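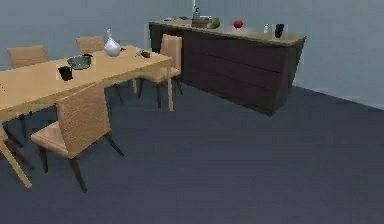
The dining room test scene, with the table and sideboard used in the trials below.

How to compare two grippers in simulation without fooling yourself

Last updated January 2019

Most gripper comparisons I read are useless. Somebody mounts gripper A, runs a demo, mounts gripper B, runs a slightly different demo, and announces a winner. Usually it's the one they already owned. Doing it in a simulator should make this better, as you can put everything back exactly where it was, but in my experience people just get to the wrong answer faster.

What follows is the method I ended up with after comparing the Staltar two-finger gripper against the Morais three-finger one, both as simulated models on the same arm. I make no promises about the real hardware.

What you need

A household scene with a table and at least one other surface at a different height or depth. A model of each gripper from the same kind of source (don't put a maker's polished model up against one you threw together in an evening). One arm, one controller, one set of camera positions. A plain spreadsheet.

Step 1. Pick the objects before you pick the gripper

Write your object list first and don't touch it afterwards. I used the mug, the shallow green bowl and the vase on the table, and the apple, the clear bottle and the black cup on the sideboard. The vase is a nuisance: a round belly, a narrow neck, and a glossy finish that does odd things to some depth models. Leave the nuisance in. Haiyan Xue reviewed my first list and pointed out that every object on it was a comfortable cylinder. She was right, and those results went in the bin.

Step 2. Lock down the physics

Set friction, mass and contact stiffness for each object, save the file, and use that same file for both grippers. Check the default friction. The simulator I was using, Penesard, lets a gripper model override the object's friction value, and the Morais model did so without any warning. For the first 323 trials I thought it was a marvellous gripper. It had fingers like flypaper.

To check for this, close each gripper on a plain block, lift it, and lower the grip force until the block slips. If one of them holds on at a force that seems silly, open the model file and go looking.

Step 3. Set the approach poses by hand, then shake them

Give each gripper one sensible approach for each object. Then add random error to the starting pose, the same random seed for both. I used up to 14 mm sideways, which Clementina Guerreiro thought was generous and I thought was stingy. Our camera calibration on the bench at Urkcombe had been worse than that back in November, so the number stayed.

Don't skip the shaking. With perfect poses both grippers picked up nearly everything and the spreadsheet told me nothing at all.

Step 4. Check what the camera can see

Before you run anything long, move the arm to its search position and save a view from it. Look at it with your own eyes. A planner will happily report that it found no target when the view takes in the floor, a doorway and the corner of the table.

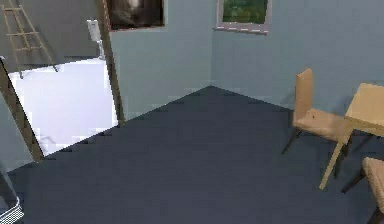 I compare the saved view with the object list and ask a dull question: could I find the mug from here? If I couldn't, I don't expect the controller to, and I won't mark the gripper down for it. Camera failures go in their own column. Mixing them in with dropped objects is the most common mistake I see, and it can swing a comparison either way depending on which gripper body blocks more of the lens.

Look out for very bright patches of floor, too. If your exposure model is automatic, a strongly lit room through an opening can drag the rest of the view darker. Fix the exposure while you are testing grippers and test the exposure some other time.

Step 5. Run the trials in mixed order

I ran 800 trials per gripper, with the objects shuffled. Reset the whole scene between trials, including the things you don't think you touched. Tomoyo Kudo found a case where the bowl had crept along the table over a long batch, a little with each reset, until the approach pose was plainly wrong.

Step 6. Score it boringly

Use four results: held, slipped, missed, never seen. Hold the object up for 22 seconds before you call it held – a slow slip looks like a success if you stop early. Write the rule down before you start. I have changed a rule halfway through and I can tell you which gripper it helped.

What I found, for what it's worth

Once the friction was fixed, the two were close on the mug, the cup and the apple. The three-finger gripper was better on the belly of the vase. The two-finger one was better on the rim of the bowl and needed less room beside the bottle. Aníbal Salgado wanted a single overall score for his slides and I didn't give him one, as it would depend entirely on how many bowls you own.

If your result is much more lopsided than that, go back to step 2 and read the friction values again.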